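Candy storage, second pass

Posted July 27, 2020
Filed under: pantry

The upper shelf in the pantry reached 88 degrees last week. Chocolate starts to soften well below that, so the mixed bin I had been using since April is retired, and I have gone back to sorting by what the candy is made of.

The mixed bin was a single deep tote from Ceretti with a snap lid. It held everything: chocolate, peanut butter cups, gummies, hard candy, a few mints. The lid seals well, and in this case that worked against me. Mint oil goes through thin wrappers quite easily. After nine weeks in the tote the milk chocolate tasted of toothpaste, and the plain caramels had picked up enough of it that Lorraine Inskip, who eats more of the caramels than I do, asked whether they were a holiday flavor.

Three properties matter for sorting.

Melting range. Anything with cocoa butter or a peanut butter filling goes low and cool. In my kitchen the coolest spot is the bottom of the Caputo cabinet on the north wall, which has stayed under 72 all month.

Moisture. Hard candy pulls water from the air and goes sticky. Gummies do the opposite in a dry room and turn tough. They should not share a container once the outer bag is open.

Odor. Mint and cinnamon get their own jar with a gasket. I use the small Drendadness jars. The clamp is stiff, but the gasket comes out for washing.

Color and size don't matter. I used to sort by size so that pieces would stack, and it saved very little space.

Procedure

1. Clear a table large enough to spread everything in one layer.
2. Put out one open container per category before opening any bags. Kitchen containers are fine. Use different colors if you have them.
3. Do the individually wrapped pieces first. They are the ones that roll.
4. Leave large bags on the table until last. Check each for a date, then either fold it down and clip it or empty it.
5. Weigh each category. Write the weight on tape along with the date.

Step 5 is optional. I do it to find out how fast a category is used up. On this pass the full stock weighed 1,010 grams without the outer bags, and chocolate was roughly half of it. The scale is a Pirus flat model and drifts a gram or two if it is left on, so I zero it between containers.

Anas Hakim asked in the comments last time why I don't leave everything in the original packaging. For sealed bags I do. Once a bag is open, the foil or film no longer does much unless the top is rolled tight, and large candy bags tear badly. The tear runs down the side instead of across the top, and after that no clip will close it. I tried heat sealing a few with the edge of an iron through parchment. It held on the thicker film and shriveled the thin film.

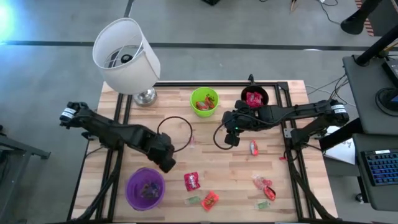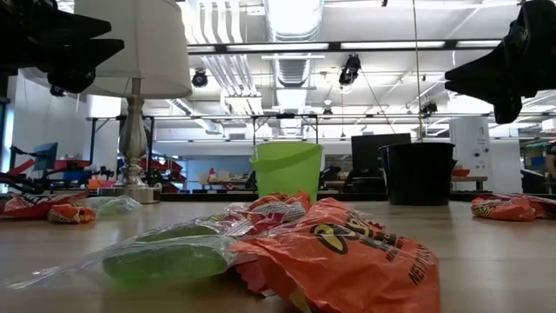 Container shape makes more difference to the speed of sorting than I expected. A wide, shallow opening lets you drop pieces in without aiming and check the category at a glance. The round purple bowl is good for this with a small pile at the bottom, and would be poor for storage. The lime-green bucket is deeper and suits the red and brown wrapped pieces, which tend to be the larger share in my stock. A small pan is the weak option: packaging filled much of the black one well before the bucket looked used, and crinkled film springs back when pressed down. Big orange bags like the crumpled one in the second picture take up more table than their contents would, so I now push them to one side and work around them. Clear bags need care on a pale wood top. The one with the pale green contents is easy to miss when you sweep the loose pieces together.

For storage after sorting, I moved chocolate and peanut butter cups into a 500 ml box with a flat lid, bottom of the cabinet. Hard candy went into a jar with a packet of silica gel taped inside the lid. Gummies stay in their own bag, rolled and clipped, inside a second bag. The mints are in the gasket jar on the upper shelf, where the heat does them no harm that I can detect.

Open items. The silica packet is the kind that doesn't change color, so I can't tell when it is spent. I plan to replace it on a fixed schedule, probably every two months, and bake the old one dry at low heat. I also want a thermometer that logs the minimum and maximum for the cabinet floor, since one reading in the evening says little about the afternoon. If the cabinet goes above 75 in August, the chocolate moves to the refrigerator in a sealed box, and I will accept some bloom.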